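How to hang your tools on a metal pegboard

Mar 30, 2024
Filed under: Home workshop, Storage

In our flat in Tovville we have no garage, so all my hand tools were living in one drawer until last December. Every time I needed the pliers I must take out half of the drawer first. Now the tools hang on a metal pegboard beside a shelf, and I want to explain how I arranged it, step by step.

What you need
A metal pegboard, already fixed well to the wall or to the shelving
Hooks which fit in the holes of your board
2 or more adhesive hooks, the round kind with a wire
A soft cloth and a little washing-up liquid
A pencil and some paper

Step 1. Lay the tools on the floor
Put a sheet of paper on the floor, the same size as your board, and place the tools on it. Move them until you are content. Leave enough space for your fingers around each handle. When it looks good, draw around the tools with the pencil.

Step 2. Clean the board
A painted metal board often has some grease on it from the shop. Wash it with the cloth and let it dry completely.

Step 3. Put the heavy tools first
An adjustable wrench is heavier than it looks. Give it a proper hook that goes into the holes, and do not trust glue for this. Pull down gently on the hook before you let go of the tool.

Step 4. Add the adhesive hooks
I use these only for light things, such as a tape or a small brush. Mine are from Hallon and the packet cost 189. Press each one for a full minute and wait until the next day before you hang anything. If the disk covers some holes it has less surface to hold on, so choose a light load.

Step 5. Use the shelf for the small parts
Screws and wall plugs do not belong on hooks. A plastic basket with slots in the sides is good for packets, but very small screws can fall through, so keep these in a closed box.

After one week, look again at your arrangement. I moved the pliers lower, where my hand goes by itself.
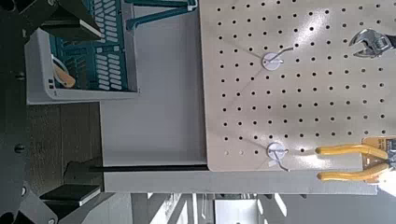
Wrench and yellow-handled pliers at the pegboard, with the teal basket.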